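Handover examples: throw out the ones where the pack is swinging?
Posted in Robot learning, February 17, 2018

Henrike Pfeiffer
We are collecting examples of an arm picking household items off a table and giving them to a person. Boxes are fine. Soft packs tilt and swing once they are lifted, and the pictures come out smeared. Should I drop those runs or keep them? I have 4 people driving the arm and they all do it a bit differently.

Dalibor Zelenák
Keep them. If the arm will meet soft packs later, it needs to see them in the training set. I would only drop a run if the item ends up on the floor. Also check your shutter time – ours was far too long until January.

Tassanee Thongdee
just use boxes

Rozália Ševčík
I agree with Dalibor, but tag them. At Lomville we use three tags: clean, moving, failed. Ask your drivers to agree on one grip for pouches before they start, and write it down. We also leave other items on the table, so the arm learns to pick one out of a group.

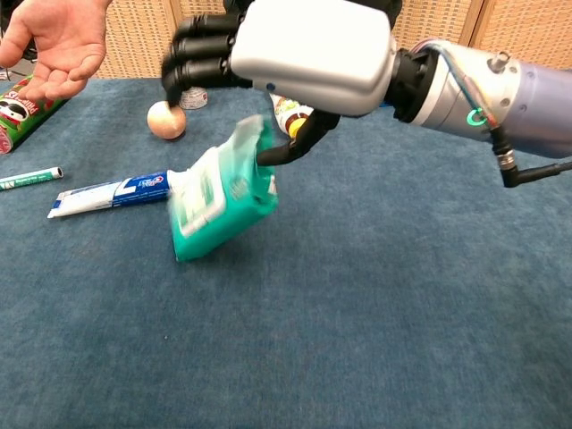

Soft pouch at the thumb, open hand at the far left.

Runs like this get "moving" and stay in. We train with and without them and compare.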